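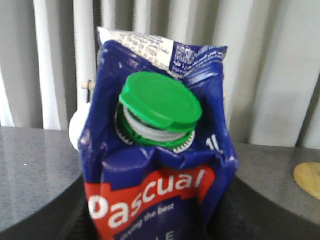
Members who are building a gripper arm at the Bramside shared workshop, or at home from the Brolleck plans, are advised to collect test objects before they cut any parts for the fingers. Blocks and tins give a false sense of progress because they keep their shape. A better object is a used one-liter milk carton, and a badly creased one is to be preferred. On a carton with dented sides and a shoulder that has caved in around the spout, the fingers will seldom find two flat faces to close on. The green screw cap is then the most regular part left, although it may sit at a slant, and the wrist must be able to tilt to meet it.

Preparing the cartons

Rinse each carton with cold water and leave it open overnight. Keep 4 in the box: one as sold, one lightly pressed, and two fully crushed. A carton may be partly filled with dry rice, up to 100 grams. Water is not permitted on the electronics bench.

Setting the grip

Start with the motor current at its lowest setting and raise it in small steps until the carton lifts without slipping. On the Etgate motor used at Bramside this point is normally reached at almost 80 percent of the setting given in the plans — higher values only deepen the creases. Write the final value on the inside of the control box lid.

Finger pads

Pads cut from an old bicycle tube hold glossy card well. Wipe them with a damp cloth before each session. Replacement strip is kept in drawer 822, together with the Kwofie clamps. Return the clamps to the drawer by closing time on Saturday.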